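Comer en la mesa de trabajo

En mi oficina hay 35 personas y un comedor pequeño que casi siempre está vacío. La mayoría come delante de la pantalla, con una mano en el teclado. Yo lo hice durante años y creo que fue un error.

El argumento habitual es que así se sale antes. En mi caso no ocurrió: los 30 minutos que ahorraba se me iban en correos que podían esperar. Peiyu Lei, compañera de turno, lo dejó antes que yo y sigue saliendo a la misma hora.
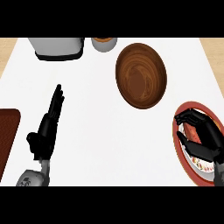

Stirncombe, octubre - La empresa podría ayudar con poco: no convocar reuniones a mediodía y poner sillas decentes. Lo pedimos por escrito y todavía no hay respuesta. Mientras tanto, yo bajo con mi fiambrera y dejo el teléfono arriba.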